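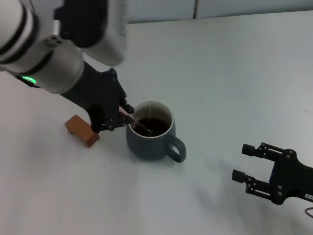 ## 4. Fitting and Greasing the Hydraulic Tilt Bucket

This section applies to Witemus wheel loaders fitted with the Mulen quick coupler. Machines with the older Tunstall pin-on frame require the adapter listed in Section 9 and should not be coupled directly. Text revised 10 October 2021.

**CAUTION:** Keep all persons clear of the attachment while the loader arms are raised. Do not place hands between the coupler and the bucket ears.

### 4.1 Before You Begin

Park the machine on firm, level ground and place the bucket flat in front of it. Remove packed soil from the coupler face, the lock pin bores and the bucket ears. Check that both hydraulic hoses on the bucket are capped and free of cuts or bulges. A hose with exposed wire braid must be replaced before the bucket is used.

### 4.2 Coupling

1. Start the engine and run it at low idle.
2. Retract the lock pins with the coupler switch. The amber lamp on the dash stays on while the pins are open.
3. Tilt the coupler forward and drive slowly until its upper bar sits under the bucket hooks.
4. Raise the arms just enough to take the weight of the bucket, then roll the coupler back fully.
5. Extend the lock pins. The amber lamp goes out.
6. Lower the bucket to the ground, stop the engine and set the parking brake.
7. Look at both pins from outside the cab. Each must project through its ear.

**WARNING:** The dash lamp does not prove that the pins are engaged. A bucket that is not locked can fall without notice. Always carry out step 7.

### 4.3 Connecting the Tilt Circuit

1. With the engine off and the key on, move the auxiliary lever fully in each direction to release trapped pressure.
2. Wipe the couplings with a lint-free cloth.
3. Connect the hose with the red band to port 2 and the remaining hose to the port beside it.
4. Turn each collar until it clicks, then pull on the hose by hand.
5. Start the engine and tilt the bucket slowly to each side several times. Stop the engine and check the fittings for leaks.

*Note:* If the bucket tilts opposite to the lever, the hoses have been reversed. Repeat step 1 before disconnecting them.

### 4.4 Greasing

Grease the tilt pivot every 100 hours, and daily when working in wet clay or standing water. Use Narari lithium grease, part number 3583, or an equivalent grade. Pump until clean grease appears at the seal — some 2 strokes are normally sufficient — and wipe off the excess.

Replace the pivot bushings when side play can be felt with the bucket resting on blocks. Inspect them every 300 hours in any case, and record the reading in the service log at the back of this manual.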